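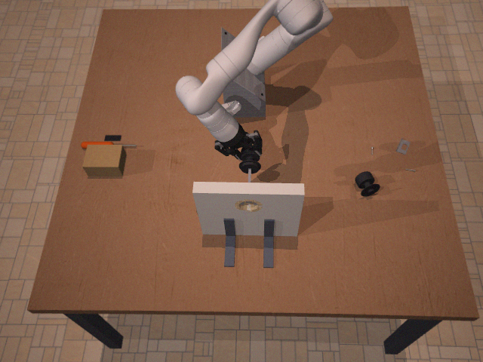 Square table, brown wooden top, dark navy legs. On a tan and cream tile floor.

The Pirkeddale Square Work Table
From the Urquijo workshop

We have been making tables for a good long while now, and if you have ever bought one from us you probably know that we like to talk about them. So pour yourself something and settle in! The Pirkeddale is our big square table, the one people write to us about most often, and we have tried to put everything we get asked onto this one page.

It started out as a sewing table. Emiko Sasaki, who cuts and lines curtains for a living, wanted something she could walk all the way around without dragging fabric off one end, and every table she could find was either long and narrow or much too low. We made her a square one, she kept it, and then her neighbor wanted the same thing for jigsaw puzzles and seed trays. After that we gave up pretending it was a one-time job and put it in the catalog.

What it's like to live with

A square table is a friendly shape. Everybody can reach the middle (well, nearly), and you never end up with that one poor soul stranded down at the far end of a long board. It does need room, though, so please measure before you fall in love. We suggest leaving at least 24 inches clear on any side where someone will stand, and more than that if you plan to pull chairs out.

The top is wood, finished in a brown stain with a matte oil over it. You can see the grain, but it's a quiet grain and won't fight with a patterned cloth or a sheet of drawings. The oil will take a scratch now and then, as any oiled top will. Most scratches can be rubbed back with a fine pad and a dab of our Brullari oil, a job for a Saturday morning with the radio on. Rings from mugs are a little more stubborn, so do use a coaster if you're the sort of person who minds.

The legs come in dark navy. We used to offer black and a mossy green as well, but the navy outsold the two of them put together and we only have so many shelves for paint.

Size and weight

Top: 60 inches by 60 inches
Height: 30 inches, or 36 inches for standing work (please say which when you order)
Weight, boxed: 146 pounds in two cartons
Evenly spread load: up to 188 pounds

Please take that last number seriously. It covers books, sewing machines, a very large turkey dinner and all the plates that go with it. It does not cover climbing up to change a light bulb.

Putting it together

Two people can do it in about 11 minutes once the boxes are open, and we know that because Murali Amin and Ainhoa Prieto timed themselves and have been unbearable ever since. Give yourself an hour and you'll enjoy it more. Lay the top face down on a blanket, bolt on the legs finger-tight, and turn the whole thing over together before you do the final tightening. The wrench is taped inside the lid of the smaller carton, under the instruction sheet. Quite a few people throw it out with the cardboard, so have a look before recycling day.

If your floor is tile or old stone, you may find the table rocks a little at first. Each leg has a screw foot underneath that you can turn by hand once someone lifts the corner for you. Felt pads for wood floors are in the same bag as the bolts.

A few things people ask

Can it stay outdoors? No, I'm sorry to say. A covered porch for an afternoon is fine, but rain will get into the edges and the finish won't forgive you.

Can I clamp things to it? Yes, and lots of customers do. Put a scrap of wood or thick card between the clamp and the top so you don't leave a dent.

Does it come in a smaller size? We make the Isesach, a narrower table with the same legs and the same finish, and it sits nicely beside the Pirkeddale if you want an extra surface for the ironing or the overflow from a project.

Will it go through my front door? The top goes through on its edge. Watch out for tight turns at the head of a staircase, though. Rigoberto Puma runs our deliveries and is happy to look over a rough sketch of your hallway before you order. He has talked more than one customer out of an upstairs room, very kindly.

Ordering

Each table is finished once you've ordered it, so allow us a few weeks, and a bit longer in June when half the county seems to be moving house. Defne Dursun answers the workshop phone on weekday mornings and can mail you a stain sample on a small offcut if you'd like to hold it up against your own floor first. Samples are free, and you don't need to send them back.

Page last updated February 15, 2021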